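Rabbit tray printing – how do I keep it from wearing off?

Posted in Kitchen & Table by Debora Tedesco
16 May 2021 – 887 views

Hi all! I have a beige plastic tray with a rabbit drawn on it and cursive lettering, and I love it way more than a grown woman should. I got it in November for my daughter's breakfasts (she's 3 and won't eat toast off anything else) and it gets used every single day. The rabbit still looks fine, but my last tray, one with ducks, went completely bald and I'd hate for that to happen again. Do I have to wash it by hand? And do metal spoons scratch the printing? I put one on it all the time, with a plate on the side.

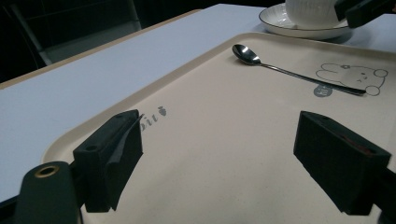
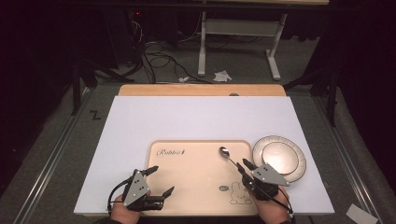
The rabbit tray, spoon on it in the second one

There's no label on the bottom, so I don't know what it can take. Thanks!

Titby
Hand wash, always. Dishwashers kill printed stuff.

Esi Kyei
Oh, I've been through this with two sets of kids' dishes! Titby is right about the dishwasher, especially with those gritty tablets – mine lost a whole bear in one summer. What works for me is lukewarm water, a drop of dish soap and the soft side of the sponge, and I go easy over the drawing. If jam dries on there, lay a wet cloth over it for a few minutes and it slides right off. Please don't use the scrubby side, I learned that one the hard way.

A spoon just lying there won't do much. It's the dragging and banging that leaves marks, so if your daughter is a drummer like mine was, give her a plastic one or put a napkin under it. I also dry ours right away and stand it up on its edge, and I never stack pans on top.

Myklebust
We put clear varnish on ours and it went yellow and sticky. Wouldn't do it again, and I wouldn't want it near food anyway. Does yours have the carrot by the name too?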